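**Garkwood folding craft table, six weeks in**

I bought this in November after years of doing everything on the end of the kitchen worktop, and I've been boring people about it ever since. It's the wider of the two Garkwood folding tables, the 160 cm one, and it cost me £302 from Prendergast with delivery. More than I meant to spend! But I use it every single day, so here are my notes for anyone who's hovering over the same page I was.

I make cards and small printed things, mostly lino and rubber stamps, with a bit of bookbinding when the mood takes me. What I wanted was a flat top that didn't bounce when I pressed down on it. My old Ornau trestle had a wobble that turned every stamped border into a double border, and I'd got so used to holding my breath over it that I did the same on the Garkwood for the first week. 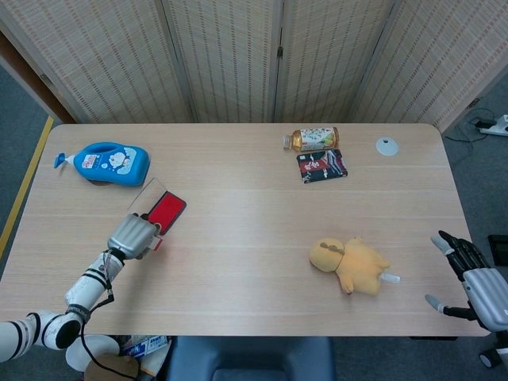

No need. The legs lock with a proper clunk and the crossbar underneath takes out nearly all the sideways movement. I can lean my whole weight on a lino block in the middle and get an even print. Right out at the ends there's a little give (you'd notice it with a heavy press, I think, but I don't own one).

The surface is better than I'd hoped too. I was sure ink would get into it. Black has wiped off with a damp cloth each time, even when I left a smear overnight and found it at breakfast. Red needed a dab of washing-up liquid and some elbow grease, and there's one faint pink patch that I've decided to live with. PVA peels off in a sheet once it's dry, and if you're the kind of person who enjoys that, you'll be very happy.

Putting it together took me 61 minutes on my own, with a tea break in the middle. The instructions are all drawings and the fourth one is plain wrong: it shows the hinge plates facing outwards, and they need to face in. Once I'd spotted that, the rest went together easily. You get two spare bolts and a hex key that's too short to be comfortable, so use your own if you've got one.

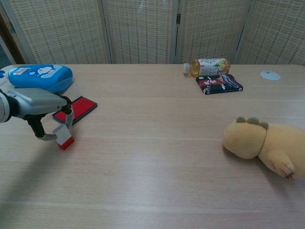

Weight is the thing I'd grumble about. It's 21 kg, and folding it flat is simple enough, but carrying it down our stairs to the Barnadley winter fair was a two-person job with a rest on the landing. There's a handle cut into one side and I really wish there were one on the other side as well. It did stand up beautifully to a full day of people leaning on it, mind you, and it fitted in the back of the car with the seats down.

Height is fixed, so try to find one to stand at before you order. I'm fairly tall and I'm comfortable on a stool, less so on my feet for a long cutting session. I've since put an anti-fatigue mat down and then, of course, ended up a bit higher still, so back on the stool I went.

Would I buy it again? Yes, happily, and in the same size. The smaller one is tempting for the price, but I love being able to leave prints drying at one end and keep working at the other.

Four and a half out of five. The missing half is for that fourth drawing.

*19 December 2022*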